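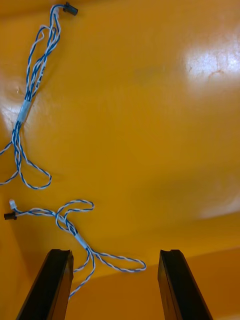

Fig. 1. Wrist view: two twisted blue-and-white cables on a yellow surface, gripper open.

Search the course pages Go

September
Notes by Eilif Halvorsen

Handout 4: Teaching by hand and teaching from a distance

Last week we discussed how a robot can learn from examples. In this handout we look at how the examples are made. I ask you to read it before the lab, because in the lab we will have little time for theory.

There are two common ways. In the first way, you hold the arm and move it yourself. The motors are soft and the joints write down where they are. This is called kinesthetic teaching. In the second way, you sit away from the arm and move a smaller copy of it, or a hand controller, and the arm follows you. This is teleoperation.

Kinesthetic teaching is easy to begin with. You feel the weight of the arm and you feel contact with the table. But your own hands may come into the camera view, and then the robot learns from pictures which it will never see when it works alone. With teleoperation the view stays clean. The price is that you lose most of the feeling in your fingers, and new operators usually close the gripper too hard.

Why cables are difficult

A box has one position and one direction. A cable has a different shape each time you put it down. Look at Fig. 1 again. Both cables have a small black connector and a white sleeve, and both have loops. One part of the lower cable lies in the gap between the fingers, a little above the tips. If you go forward and close there, you may catch a loop, and the connector will hang free at an angle you did not choose.

So before you move, decide what you want to hold. The sleeve is a good choice for lifting, because the wires are kept together there. The connector is better if the next step is to plug it in. Please do not mix the two choices in one set of recordings. The policy will try to do something between them and will hold nothing.

Note also the bright reflection at the upper right. On a glossy surface such light spots change place when the wrist camera moves. Record with the lamps on and also with the lamps off.

Lab task

Each pair records 65 demonstrations with the Trokham arm. One demonstration may last at most 31 seconds. Start from a different arm position each time, and let your partner drop the cables again between two recordings. If you miss the cable, go back slowly and try once more. Keep this recording, it shows the robot how to correct itself. Delete it only if the arm stopped with an error.

Ifeanyi Eze will show the controller at the beginning of the lab. Last year's set has 274 demonstrations and is in the folder "Castano". You may use it for comparing, but do not train on it for your report.

Questions to prepare

1. Which information does the joint record give that the wrist camera does not?
2. How would you notice that two operators have used different grasp points?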